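Care of Smooth Gray Floors in Kitchens, Utility Rooms and Workshops

Enireck Household Advice Service
Updated in March

Plain gray floors are found in many of the homes and small workshops served by Enireck. They may be painted concrete, sealed concrete, sheet flooring or tile, and the correct treatment depends on which of these is present. Residents who do not know what their floor is made of should ask the landlord or the previous owner before applying any product stronger than dish soap.

Daily care

Sweep or dust-mop the floor once a day in a kitchen and at the end of each work period in a workshop. Grit does more harm to a smooth finish than foot traffic. A soft broom is suitable for most rooms. Stiff bristles should be kept for unsealed concrete and for outdoor steps.

Begin at the wall farthest from the door and work toward the door. Chairs, stools and bins should be lifted out of the way and not pushed along the floor. Where a heavy item must be moved, place a folded blanket under its feet and have a second person steady it.

Spills of oil, paint or sauce are to be blotted with an old towel, working from the outside edge toward the middle. Wiping in circles spreads the spill and leaves a dull ring that shows plainly on gray.

Weekly washing

Use two buckets, one with warm water and a small amount of mild dish soap, the other with clear water for rinsing the mop. Wring the mop well. Standing water finds its way under baseboards and into the seams of sheet flooring, and the damage is seldom noticed until the edge begins to lift.

The advice desk has received many letters on the subject of streaks. In nearly every case the cause is too much soap. Mop a second time with clear water only, and dry the floor with a towel wrapped around a broom head. Households in the Ullen district have hard water and may add a splash of white vinegar to the final rinse. Vinegar must not be used on natural stone or on bare concrete.

Do not mix cleaning products. Bleach in particular should never be combined with vinegar or with any cleaner containing ammonia.

Scuffs and black marks

Dark marks are the most frequent complaint with gray floors. Most are left by rubber: shoe soles, cart wheels, the feet of stepladders and the pads under appliances. The following order of treatment is recommended.

Rub the mark with a dry, clean tennis ball or a pencil eraser.
If the mark remains, apply a paste of baking soda and water with a soft cloth, leave it for 10 minutes, and wipe it away.
If the mark still remains, use a cloth barely dampened with rubbing alcohol. Test a hidden corner first, as alcohol can soften floor paint.
Rinse with clear water and dry.

Steel wool and scouring powder are not to be used on any painted or sealed floor. They remove the shine along with the mark, and the dull patch will collect dirt from then on.
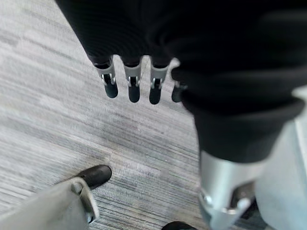 Rubber pads and feet should themselves be cleaned whenever the floor is washed. A damp cloth and a drop of dish soap are sufficient. Pads that feel sticky or leave a mark when pressed on white paper have begun to break down and should be replaced. The replacement pads need to match one another in height, or the furniture will rock and the floor will wear in one place.

Felt pads are kinder to a smooth finish than rubber but hold grit. Inspect them monthly and brush them out with an old toothbrush.

Workshops

A workshop floor should be cleared before it is swept. Cords are to be coiled and hung. Screws and metal shavings may be gathered with a magnet wrapped in a plastic bag; when the bag is turned inside out, the shavings come away with it. Fine dust should be vacuumed where possible, or dampened lightly before sweeping.

The shared workshop at Barua closes its floor to use each Friday afternoon for washing. Members have found that a fixed time is easier to keep to than a general request to clean up. Households with a busy garage or utility room may wish to adopt the same practice.

The printed edition of this guidance is Leaflet 701 and is available at the Enireck front desk and at the Grusura branch.

Reader comments

dunmore_flat
The eraser worked on all but one mark by the back door. The baking soda took care of that. Please add something about candle wax.

Enireck Advice Desk
Candle wax should be hardened with a bag of ice and lifted with a plastic scraper. Any film left behind may be washed off with warm, soapy water.

T. in Ullen
I have been mopping with far too much soap for years. Did the clear water rinse twice and the streaks are gone. My kitchen is only small so it was no great trouble.

pegboard69
Is rubbing alcohol safe on garage floor paint? Mine went tacky in one spot.

Enireck Advice Desk
Some floor paints do soften. Stop using the alcohol, let the spot dry fully overnight without walking on it, and use only the baking soda paste in future.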